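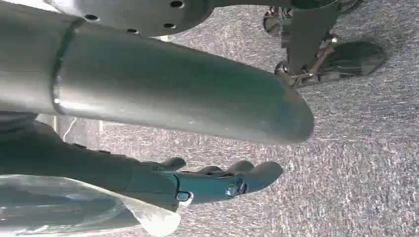
4. Fitting the Nostell shelf-top water filter

Read this section through before you cut anything. The box claims a 20-minute job. Allow longer, especially if your shutoff valve is old.

4.1 Turn off the cold supply and open the kitchen faucet until it stops running.

4.2 Put a towel and a bowl under the valve. "Drip-free" on the Bomlow connector packet is the maker's word, and we would keep the bowl.

4.3 Cut the blue hose square with a sharp knife. Scissors pinch it, and a pinched end leaks.

4.4 Push the hose into the connector until it stops, then tug it. If it moves, pull it out and cut again.

NOTE: The leaflet says tape is optional on the threaded side. Use it anyway, 2 turns, clockwise.

4.5 Slide in the cartridge (part 617) and hand-tighten the cap.

CAUTION: Do not use a wrench on the cap. It cracks, and the warranty does not cover cracks.

4.6 Open the supply slowly and run the faucet for 20 minutes. Gray water at first is carbon dust.

4.7 Check every joint with a dry paper towel, then check again the next morning.

NOTE: The change light is only a timer. It has no idea how much water you used or what was in it. Go by taste and flow.

Section revised Feb 25, 2022, by Erdal Keskin. For cartridge storage, see page 58.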